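Steron window and sink helper, six weeks on

We bought the Steron with the Gukusico arm for $3,371, after a bit of haggling, on the promise that it would take two chores off our hands: washing the kitchen windows and wiping down behind the sink. I have now lived with it long enough to have opinions, most of which I've shared with it aloud.

Glass first. On a big plain pane it's good, better than my brother-in-law and quieter. It squeegees in straight lines and doesn't stop to check the cricket. Where bars meet at anything other than a right angle it gets cautious, and leaves a triangle of grime the size of a slice of toast. You can teach it the corner by hand. It forgets the corner when you update the software.

The tap is the real trouble. Anything rounded standing in front of a window makes the arm go the long way round, and the long way round my kitchen takes in the fruit bowl. Grout it treats as a rumour. A $2 toothbrush still wins there, with me on the end of it.

The Kastico attachment (another $355) has a softer head and a colour sensor for streaks. It finds streaks beautifully – then it tells you about them.

Two stars out of five. Fine for a shopfront, not yet for a kitchen.

The rendered kitchen window in my practice file, with what is most likely the tip of the tap in the way:

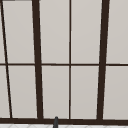
Lukáč replied that the corner settings survive an update if you save them as a separate room first, and that the grout brush is still hopeless either way.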